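Unit 4: Building the Home Arm — Simulating the Wrist View
Course notes, Angus Guthrie, Jorstead shared workshop

Before cutting any brackets, each bench group runs its gripper model in the simulator. Load the Mumitz wrist file, set the fingers to open, and save a view from the wrist camera at two poses. Keep the joint values with each view. You will need them again in Unit 5.

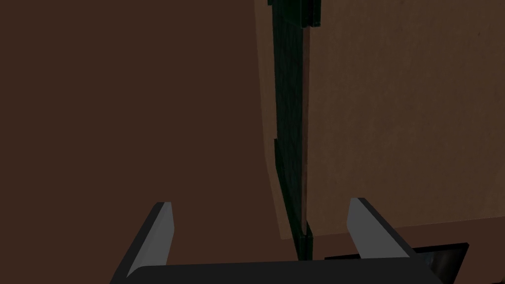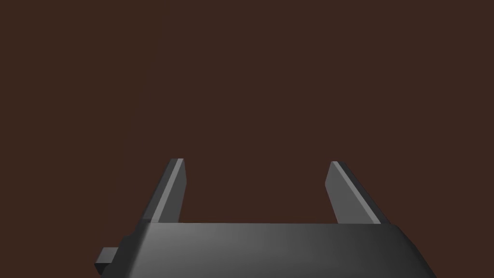

Wrist view in simulation, fingers open in both.

Check that both fingertips stay in view through the full stroke. If one drops out, change the camera tilt in the model first and leave the mount alone — the Halliday bracket has only one set of holes.

How long should a group run the simulation before starting on the real arm?

Run 3,000 open-and-close cycles in software, then stop and read the error log. With no joint limit warnings in the last 700 cycles, you can start on the bracket. If there are warnings, lower the finger speed to 40 percent and run the set again.

Parts for the bench build are in the Britura drawer. Each kit has 17 screws, one motor plate and a spare belt. Sign the kit out before you open it, and bring the saved log to the September session.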